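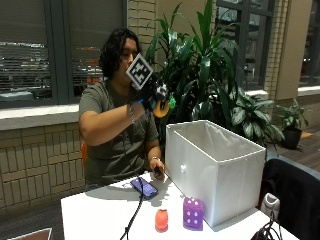
Glove on with the marker plate fitted, phone on the table in front.

Workshop > Notebook > Kit reviews > Ovport glove

We use cookies to remember your settings. Accept | Manage

June 2024

Ovport glove kit, loan set from Sinum, order ref 3309. Going through it with a view to buying one or renewing the loan. The question is whether it gives us hand data good enough to drive the pick-and-place arm without somebody cleaning up every recording afterwards.

Setup took 22 minutes from opening the case to first data, going by the printed sheet. The sheet is fine up to the calibration step, where it refers to a button that has since moved to a different menu in the software. Gillespie Munro found it under Device. I have written the correct menu path on our copy of the sheet in pencil.

The glove goes on easily enough. The strap wants to be done up before the cable is plugged in, otherwise you end up pulling against the connector. Sizing is one medium and one large in the case. No small, and Sinum say there won't be one before August. That rules out at least a couple of people upstairs who would otherwise be using it.

Calibration is a set of held poses, flat hand then fist then pinch. The pinch pose failed twice for me and passed when I held it higher and turned the wrist out a bit. Gillespie got it first go. The error message just says "pose not stable", no hint as to which finger it didn't like.

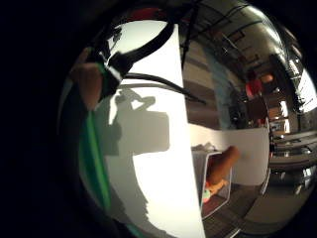 After calibration we recorded short runs at the fabric bin with the small bits and pieces we normally use. Finger curl came through well. Thumb is weaker - when the thumb tucks under the fingers the software puts it out to the side, then snaps it back as the hand opens. For our purposes that matters most at the moment of grasp, so it's a real mark against it. Longest run was 382 frames and I stepped through all of it by hand. The snap shows up each time the thumb goes under, always on the opening side.

Wrist position comes from the marker and is only as good as the view of the marker. With the back of the hand turned up it's steady. Turn the palm towards the ceiling and the position goes, as you would expect, and the software fills the gap with a straight line. I would prefer it left the gap empty and let us deal with it. There may be a setting. Asked Sinum, no answer yet.
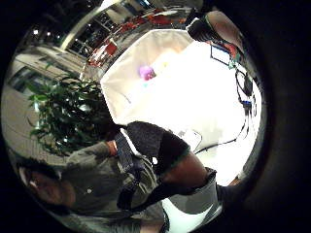
Cabling is my main complaint about the whole kit. The case has the glove lead, the hub lead and the power lead, all the same black and none of them labelled. The glove lead is long enough to work seated but it wants managing. As we had it, one cable lay straight across the white table top with others hanging down at the edge, and any reach to the far side of the bin has to go over or round something. Coloured tape on both ends would sort out the labelling. For the rest I would like to try a clip at the shoulder so the lead drops behind the arm. Kozłowski sell a wireless version of much the same thing, but it is heavier on the hand and we didn't get on with the charging.

Cube check next. Hold the marker cube in the gloved hand, turn it slowly, compare the cube's own position with what the glove reports for the wrist. The offset between the two ought to stay the same all the way round. 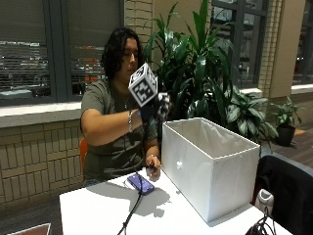 Cube check, held in the gloved hand at chest height. Bin left empty for this one.

Did this slowly first and then at normal working speed. Slow is good. At working speed the glove trails the cube by a small, constant amount, so it looks like a timing offset we can take out in software. Gillespie will write that up separately with the plots.

Price as quoted is 448 a month on loan, support included. Outright purchase not quoted yet.

To do:
- chase Sinum about the gap filling setting
- ask whether the thumb problem is known, send them the long run
- tape the cable ends
- try a shoulder clip
- repeat the pinch pose with the large glove

My view for now is to keep the loan going one more month and not buy until the thumb is answered.

Recent entries
Numovmont gripper fingers, wear after second set
Sinum hub, firmware update notes
Kozłowski wireless glove, returned
Bench lighting and marker size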